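Aus dem Netz gefischt: Die Kuriositäten im April

Ihr Lieben,

es ist wieder so weit, der Kaffee steht bereit (bei mir jedenfalls, und zwar schon die zweite Kanne), und im Postfach hat sich so viel angesammelt, dass ich gar nicht weiß, wo ich anfangen soll. Also fange ich mit der Geschichte an, die mir gleich vier von euch geschickt haben -- vielen Dank dafür, ich habe mich über jede einzelne Mail gefreut!

Der Einkaufszettel, der auf Reisen ging

Keabetswe Visser wollte in Undlow eigentlich nur schnell Brot und Knoblauch besorgen. Im Einkaufswagen lag noch der Zettel der Vorgängerin oder des Vorgängers, in einer wunderschönen, leicht nach links geneigten Handschrift: Knoblauch, Grieß, Schuhcreme, »etwas Nettes für Opa«. Dieser letzte Punkt hat sie nicht mehr losgelassen. Was kauft man denn, wenn man etwas Nettes für Opa kauft? Marzipan? Eine Lupe? Socken mit Streifen?

Sie hat den Zettel am Schwarzen Brett des Supermarkts aufgehängt und darunter geschrieben: »Was ist es geworden? Bitte melden, ich kann sonst nicht schlafen.« Dazu ihre Mailadresse, und dann ist sie nach Hause gefahren und hat gekocht.

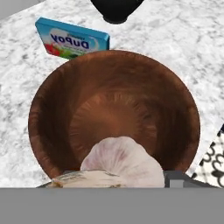
394 Antworten und kein Opa

Am nächsten Morgen waren sechs Mails da. Jemand hatte das Brett fotografiert und das Bild in die Ortsgruppe gestellt, von dort wanderte es nach Brirlow, und nach einer Woche waren es 394 Zuschriften. Die allermeisten kamen natürlich von Leuten, die den Zettel gar nicht geschrieben hatten, aber trotzdem ganz genau wussten, was man einem Opa mitbringt. Sauer eingelegte Heringe wurden sehr oft genannt, ebenso Kreuzworträtselhefte, und ein Herr aus Brirlow schrieb drei Seiten über die richtige Sorte Lakritz, mit einer Fußnote!

Besonders gern mag ich die Mail einer Enkelin, die berichtet, dass ihr Großvater sich jedes Jahr ausdrücklich nichts wünscht und dann beleidigt ist, wenn er nichts bekommt. Sie kauft ihm inzwischen immer dieselbe Tafel Schokolade, und er sagt immer denselben Satz: »Das wäre doch nicht nötig gewesen.« Ich glaube, den Satz kennen wir alle.

Der Beitrag in der Ortsgruppe wurde bis Redaktionsschluss 2.975 Mal geteilt. Keabetswe Visser hat angefangen, die Zuschriften auszudrucken und in einem Ordner abzuheften, sortiert nach Süßem, Salzigem und Sonstigem. Unter Sonstiges fallen ein Vogelhäuschen, ein Schachcomputer und der Vorschlag, den Opa doch einfach mal anzurufen. Den habe ich gleich selbst befolgt, also nicht beim Opa, aber bei meiner Tante Gerda, und wir haben fast zwei Stunden geredet.

Inzwischen hat die Buchhandlung Bautista angeboten, die 50 schönsten Antworten ins Schaufenster zu hängen, und wer auch immer den Zettel geschrieben hat, soll sich dort bitte ein Buch aussuchen dürfen. Und eins für Opa, das versteht sich. Gemeldet hat sich bisher niemand. In Sekham gibt es wohl eine Dame, die schwört, die Handschrift ihrer früheren Nachbarin zu erkennen, aber die Nachbarin streitet alles ab und sagt, sie habe in ihrem Leben noch keine Schuhcreme gekauft.

Ich habe Keabetswe Visser geschrieben und gefragt, worauf sie selbst tippt. Ihre Antwort kam prompt: »Likörpralinen. Und ich lasse mich da nicht umstimmen.«

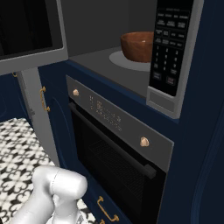
Küchenzeile in Dunkelblau, mit offener Mikrowelle und brauner Schüssel darin

Und jetzt seid ihr dran

Was steht auf dem merkwürdigsten Einkaufszettel, den ihr je gefunden habt? Oder habt ihr selbst mal einen verloren, der euch bis heute ein bisschen peinlich ist? Antwortet einfach auf diese Mail, gern auch mit Foto, und schreibt bitte dazu, ob ich euren Vornamen nennen darf. Beim letzten Mal habe ich das vergessen zu fragen und musste hinterher allen einzeln hinterherschreiben -- das war ein langer Abend.

Im Mai geht es dann endlich um die vertauschten Regenschirme, versprochen. Die Geschichte liegt schon viel zu lange bei mir herum.

Bis dahin, macht es euch schön!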